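December 5, 2022

Monday, and I finally got to the floor mat business! Kamran Sial had been asking since last week whether the blue foam could go on the big bench for good (he likes that cans don't clang when they get set down on it, and so do I, my desk is the nearest one). So I pulled the tiles out of the cupboard after lunch and had a go.

The teeth on these puzzle mats are fussier than they look. I pressed two tiles together dry, walked the seam with my thumbs from one end to the other, then went back over it with the rubber roller we got from Mazza. Much better with the roller. The ripple pattern in the foam doesn't line up from one tile to the next and I decided I don't care. Wiped it all down with dish soap and water, no solvent, please, everybody, it eats the texture!

I left the border teeth on. Maricruz Barajas wants them trimmed straight with a knife so crumbs don't collect in them, and she may be right, but once they're cut we can't add another tile, and I keep thinking we'll want a wider bench by March. We'll argue it out.

Drinks cans sit fine on the foam, though it gives a little under a full one. I pushed on a few with a finger and they rock before they slide – on the bare bench they just slid.

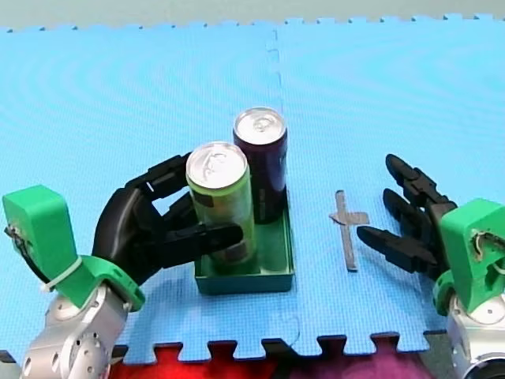 Anyway, the seam. If it starts lifting I'd like to try the thin double-sided tape from Gemer underneath, only along the join, so the whole thing still peels up for cleaning. Kamran says leave it alone for a week first. Fine, a week.

Still to do: find the rest of the tiles (I count 4 in the cupboard and the label on the bag says 10), and ask Lanex if they sell the same blue.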